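Slide 1. Title, then straight in.

Clidilia, 23/06/2024. Huw Prothero, sculpture and drawing. Talk covers one work, Lougher, and how it was made.

Slide 2. Material

Estuary clay, dug by hand at nine points along the bank. No commercial clay added. Sieved twice, dried on plaster. Shrinkage varied a lot between sites – have the test tiles ready to pass around.

Slide 3. Structure

555 pressed units, unglazed, hung on steel wire in three rows. Spacing is 60 mm throughout. The first hang at Lelier used cotton cord, which stretched. Rehung on wire in August.

Slide 4. Firing

Low temperature, slow cooling. Color comes from iron in the clay, so the rows run from gray to rust. Skip the kiln log if time is short.

Slide 5. Drawings

Each unit was drawn before pressing, in pencil, one sheet per site. Kornero showed the sheets flat, under glass. Mention that the numbering on the sheets follows the bank upstream – the hang runs the other way.

Take questions on wire fixings last. 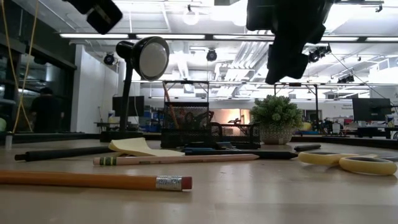 Fixings are stainless crimps, closed with a hand tool, and can be cut and replaced one at a time.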